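Thursday, June, workshop notebook

Started at 9:15. The old office computers from Dorkcombe are still on the second shelf, and I continue with checking them before they go to the school. Unit 1486 refused to start again. With one memory stick it starts, with two it gives three beeps and stops. I changed the sticks between the slots, same result, so I suspect the slot and not the memory.

Unit 2801 is better. The clock was wrong by several years, so I put in a new coin cell and set the time by hand. After this it kept the time over lunch. 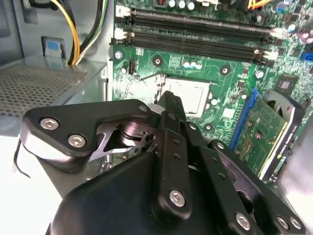 Dust is the bigger problem with this delivery. The Danberg fans sound rough even after cleaning, and I do not want to send them out like this. I asked Unomik for a price on new ones, no answer yet. Please do not use the compressed air indoors, the filter in the extractor is full.

To do: label 3901, wipe the disk in 1551 (it takes almost the whole night, so start before going home), return the long screwdriver to the Wijaya box.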